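継ぎ目を残すマスタリング　Skiricoのアルバム『Han』再発をめぐって
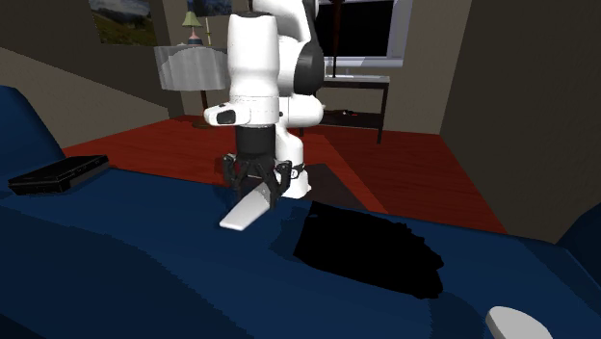
電子音楽ユニットSkiricoのアルバム『Han』が、レーベルBrodowから新しいマスターで再発される。収録は九曲、曲間に無音はなく、ある曲の残響が次の曲の打ち込みに重なったまま進む。旧盤ではこの重なりが滑らかに均されていて、どこで曲が替わったのか判別しにくい箇所があった。新マスターは逆の方針を採っており、画像のアームが白く丸い筒と黒い関節とに色で分かれているように、曲の本体と接続部とが音色の上で区別できる。作業を担当したのはスタジオWolonのエンジニア、ド・ナレ（Na-rae Do）である。Skiricoで作曲と打ち込みを受け持つウィ・スンウ（Seung-woo Wi）にも同席してもらい、午後の試聴室で話を聞いた。

最初に確認したのは音源の状態だった。旧盤のマスターはBrodowの倉庫に残っていたが、今回は使用していない。

「旧マスターはリミッターを通した後のものしかありません。潰れた波形から元のピークを推定する処理もありますが、この作品のようにスネアの立ち上がりが曲の骨格になっている場合、推定したピークが正しいかどうかを判断する基準がない。ですから最初から、ミックスまで戻れるかどうかを聞きました」とドは言う。

戻れるかどうかは、ウィの手元のデータ次第だった。ミックスは当時の作業用ディスクに残っていたものの、プロジェクトファイルそのものは今の環境では開けない。使えたのは、曲ごとに六系統に分けて書き出したステムである。内訳はキック、スネアと金物、ベース、シーケンス、声、そして残響の戻り。

「残響だけ別に書き出してあったのは偶然に近い」とウィは言う。「ライブで会場の響きに合わせて残響を下げたかったんです。長い会場だと二重になって、言葉が聞こえなくなる。そのために分けておいた。再発のことは考えていませんでした」

ステムを並べて足すだけでは、旧盤のミックスと同じにはならない。旧盤では全体にバスコンプレッサーがかかっており、キックが鳴るたびにシーケンスがわずかに沈む。ステムにはその動きが記録されていない。ドは旧盤を参照音源として並べ、沈み込みの深さと戻りの速さを曲ごとに測ってから、同じ動きを与えるかどうかを決めたという。

「沈み込みを再現した曲としなかった曲があります。テンポの速い曲は、戻りきる前に次のキックが来るので、結果としてシーケンスがずっと小さいままになっていた。あれは意図というより副作用だと思ったので、スンウさんに両方を聴いてもらって、外しました」

ウィはこの判断にすぐには同意しなかった。

「長いあいだ小さいほうで聴いてきたので、正しい音量で出てくると別の曲に聞こえる。持ち帰って、家の小さいスピーカーでも聴いて、それから返事をしました。一曲だけ元に戻してもらっています。四曲目です。あれは後ろにいるほうがいい」

四曲目は『Han』のなかで唯一、声が最初から最後まで続く曲である。声の帯域とシーケンスの帯域が重なっており、シーケンスを上げると子音が埋もれる。ドはイコライザーで声の場所を空ける案も試したが、シーケンスの音色が薄くなり、採用しなかった。

低域の処理についても聞いた。旧盤には再生装置によって輪郭がぼやけるという指摘が以前からあり、Brodowに届く感想にもその種のものが多かったらしい。

「ベースのステムを見ると、27ヘルツより下にかなりのエネルギーがありました。音程としては聞こえない成分です。シンセサイザーのフィルターを閉じていく場面で、直流に近い揺れが一緒に入っている。これが残っていると、リミッターが聞こえない成分に反応して、聞こえる部分まで下げてしまう。そこで27ヘルツにハイパスフィルターを置きました。傾斜は緩めです。急にすると位相の回り方が大きくなって、キックの頭がずれて聞こえるので」

直線位相のフィルターを使わなかったのか、という問いにドは首を振った。

「試しましたが、プリリンギングが出ます。キックの直前にごく小さい音の影がつく。普通の音楽なら隠れますが、この作品は無音からいきなりキックが入る箇所がある。ヘッドフォンだとわかります」

ウィによれば、ベースの揺れには心当たりがあるという。録音に使った機材のひとつは出力段のコンデンサーが劣化していて、電源を入れてからしばらくは基準電位が安定しなかった。「待てばよかったんですが、待っているあいだに音色が変わるんです。温まる前のほうが荒れていて好きだった。だから電源を入れてすぐ録っていました。揺れはその代金みたいなものです」

では、冒頭で触れた曲間の処理に移る。

旧盤の接続部は、クロスフェードで作られていた。前の曲を下げながら次の曲を上げる、一般的な方法である。ところが今回は残響のステムが独立しているため、前の曲の本体を規定の拍で止め、残響だけを次の曲に残すことができる。ドはこの方法をすべての曲間に適用した。

「クロスフェードだと、前の曲の演奏そのものが遠ざかっていきます。聴いている側は、演奏が続いているのに自分だけ離れていく感じになる。残響だけを残すと、演奏はそこで終わっていて、部屋だけが残る。次の曲はその部屋のなかで始まります。スンウさんが最初にくれたメモに『継ぎ目を隠さないでほしい』と書いてあったので、そう解釈しました」

残響には中域を持ち上げる処理も加えてあり、曲の本体より少し硬い音がする。接続部が音色で区別できるのはこのためだ。持ち上げ量は接続部ごとに異なり、次の曲の最初の音と濁らない帯域を選んでいる。

「いちばん手間がかかったのは六曲目から七曲目です」とドは続けた。「六曲目の最後の和音と七曲目の最初のベースが半音でぶつかる。クロスフェードだと六曲目が十分に下がっているので気にならなかった。残響を残すと、そのぶつかりが前に出てきます。帯域で逃げようとしても、倍音が揃ってぶつかるので逃げきれない」

最終的には、七曲目のベースが入る拍に合わせて残響の減衰時間を短く切り替えている。ウィはもっと長くぶつかっていてもよかったと言い、ドはその案では針飛びやエラーと間違われると答えたという。この件では、まだ二人の意見が一致していないようだった。

音量の設定は控えめである。旧盤より明らかに小さく、続けて再生すると再生側の音量を上げたくなる。レーベルから何か言われなかったかと聞くと、ドはBrodowからの指示は媒体の種類と納期だけだったと答えた。

「CDと配信で、マスターは分けていません。ビット深度を落とすときのディザーだけが違います。残響の最後が非常に小さい音まで続くので、ディザーなしで切り捨てると、消え際がざらつく。ノイズシェイピングは弱いものにしました。強くかけると高域にノイズが寄って、金物の音と混ざるように感じたからです」

CDの場合、曲間に無音がないこととトラック番号の打ち方が別の問題になる。番号を残響の始まりに置くか、次の曲の最初の音に置くかで、途中から再生したときの聞こえ方が変わる。新盤では後者とし、フレーム単位で少し手前に寄せてある。途中から七曲目を再生すると、前の曲の残響の尾が一瞬だけ聞こえてから始まることになる。

「番号の位置は私が決めました」とウィは言う。「配信で一曲だけ聴く人には、頭に知らない音がついていることになる。それでかまわないと思っています。フェードインをつけた単曲用のデータを別に作る話も出ましたが、断りました」

配信用のファイルでは、再生ソフトによってファイルの境目にわずかな空白が入ることがある。可逆圧縮なら通常は起きないが、非可逆圧縮では符号化の都合で前後に余分なサンプルが付くことがあり、それを正しく除去できるかどうかは再生側の実装に依存する。Brodowはこの点について、ダウンロード販売の購入者に全曲をひと続きにしたファイルも同梱することにした。

CDのプレス枚数は688枚である。半端な数に見えるが、これは旧盤のプレス数と同じだという。旧盤の数がなぜそうなったのかをウィに尋ねた。

「予算から逆算した数です。ジャケットを厚い紙にしたら、その分だけ枚数が減った。今回は紙も工場も違うので、本当は合わせる理由はないんですが、レーベルのほうから同じ数でどうかと言ってきました。こちらも別の数を思いつかなかったので」

プレス前の確認についても聞いた。ドは工場に送るデータのチェックサムを控え、戻ってきたテスト盤を読み出して照合している。最初のテスト盤ではデータは一致したものの、CDテキストの曲名のうち一箇所で文字が欠けていた。音には関係のない部分だが差し替えを依頼し、二度目のテスト盤で承認した。

最後に、ステムを使った別の計画があるかどうかを尋ねた。ウィは、残響の戻りだけを九曲分つないだものを作ってみたことがあると答えた。演奏が一切入っていないため、拍の位置は響きの濃淡からしかわからない。

「聴けるものにはなっています。ただ、発売するかどうかは別です。四曲目だけは声の残響が強くて、何を歌っているかがだいたい聞き取れてしまう。そこをどうするか、まだ決めていません」

ドのほうは、その音源を受け取ってはいるものの、まだ低域の確認しかしていないとのことだった。『Han』の新盤は12月に発売され、配信は同じ日に始まる。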